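Home | Issues | Authors | Submit | Search

3.2 Setting: the living room

Living rooms came up most in the tidying diaries, so we start there. 41 households, one main room each, Pliltcombe and the streets just outside it. Diaries ran for 2 weeks. Households wrote down what got moved, what got put away and what stayed put. The Akden homes were coded separately (Section 3.4) and aren't in the numbers below.

Most rooms had the same few parts. A long low storage unit on a wall, something to sit on, one small table standing free on the floor. The low unit does two jobs at once, display and hiding. Drawers and the closed door take what people don't want to look at. Open shelves fill up with whatever has a wire on it. Fig. 4 has a typical case, sage-green cabinet on thin black legs, black cables in a tangle on the lower shelf, drawers next to them.
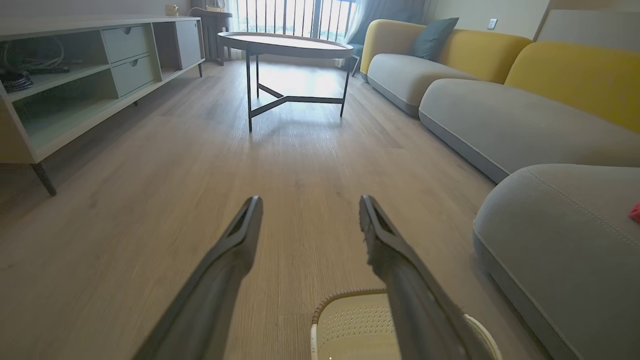

Lại objected at the draft stage that cables shouldn't be coded as clutter at all, they are in use and have no other place to go, and a diary that calls them mess is only repeating what the householder thinks a guest would say. We took the point in part. Cables are now thier own code, "fixed loose items", and they drop out of the tidying totals. That removed 135 entries. The ranking of rooms did not change.

3.3 Textiles and the round table

Cloth moves more than anything else. Throws, cushions, laundry on its way somewhere. The final set had 300 textile entries, more than toys and paper together. Typical entry is short: "folded red one, put on sofa." Next day, same item again. We did not try to separate clean laundry from throws as the diaries rarely say which, and asking afterward got us guesses.

Seating is where cloth ends up. Sofas with deep seats and a loose pillow or two take it easily, and the pile can sit there until evening. The small round table gets used differently. Light top with a raised rim, thin metal legs, easy to shift with one hand. People keep it clear of cloth but not of cups. Several diaries note moving the table first, to get floor space for folding, and then moving it back.

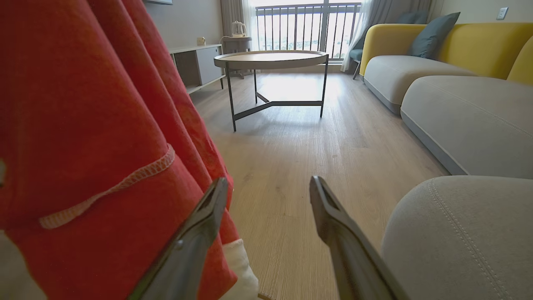
Floor space matters here more than we expected when we drew up the codes. With wood-look floors and no rug, people told us they fold standing, or on the seat. With a rug they are more likely to sit down to it. The Prodwood checklist we adapted has no item for this, it assumes a table or a bed, so we added one by hand partway thru coding and went back over the earlier diaries. Agreement between coders on the new item was lower than on the rest. It is reported seperately in the appendix.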